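Tavine Concrete Floor Sealer – Matte, Water-Based
Item 3503
Sold by Lernport Floor & Garage Supply

Overview
Tavine is a clear, water-based sealer for indoor concrete. It soaks into the top layer of the slab and dries to a low-sheen finish. It cuts down on dusting and gives spills less chance to leave a mark. It does not change the color of the floor much. Most slabs end up a shade darker when the second coat is dry.

It is made for garages, basements, workshops, stock rooms and laundry areas. Do not use it on outdoor driveways, on tile, or over old paint that is peeling. For outdoor slabs, see Vidow Exterior.

Sizes
One-gallon jug
Five-gallon pail
Drum (store pickup only, call ahead)

What you need
Tavine sealer
Chu 9-inch roller cover, short nap
Extension pole and tray
Stiff broom or shop vacuum
Degreaser, if cars have been parked on the slab
Painter's tape for door tracks and wall edges

Before you start
New concrete has to cure for 60 days. Older concrete has to be clean and bare. To test it, drop a spoonful of water on the slab. If the water soaks in, the sealer will too. If it beads up, there is an old coating or oil in the way and it has to come off first.

Hairline cracks can be sealed over, but they will still show. Fill anything wider than a credit card with a concrete filler and let it cure by the filler's own label. Tavine is not a crack filler and it will not hide gray smudges, tire marks or scuffs. What you see on the clean slab is what you will see through the finish.

Putting it down
Keep the room above 40 degrees while you work and overnight. Stir the sealer, do not shake it. Start at the far wall and roll toward the door in sections you can reach without stepping on wet product. Spread out any puddles – they dry white. Let the first coat dry four hours, then roll the second coat across the first.

Light foot traffic is fine the next morning. Wait three days before you bring back shelves or tool chests, and a full week for cars. 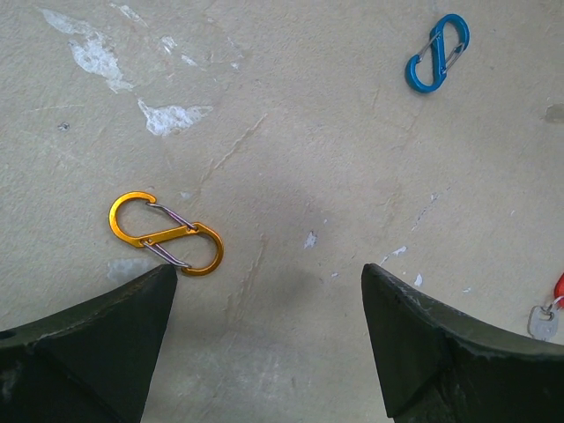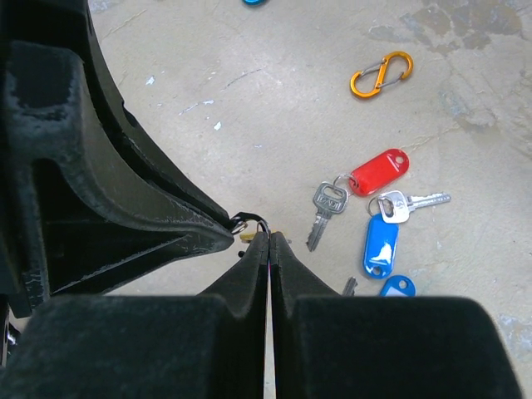

Concrete floor, pale and finely cracked.

Care
Sweep as needed and mop with plain water or a mild soap. Skip vinegar and citrus cleaners, which dull the finish over time. High-wear spots such as doorways may want a fresh coat every couple of years. There is no need to strip the old one if it is sound. Wash the spot, let it dry and roll it.

Questions we get at the counter
Can it be tinted? No. Tint keeps it from soaking in evenly.
Does it smell? A little, for a day or so. Open a window.
Is it slippery? No more than bare concrete when dry. For a wet area, stir in the Chu grip additive before the second coat.

Ordering
Jugs and pails ship within two business days. We do not ship sealer from November through February, as it is ruined if it freezes, but store pickup stays open all winter. Unopened containers can be returned with the receipt. For drum orders or help working out how much you need, ask for Gladys Paucar at the contractor desk, open until 4 p.m.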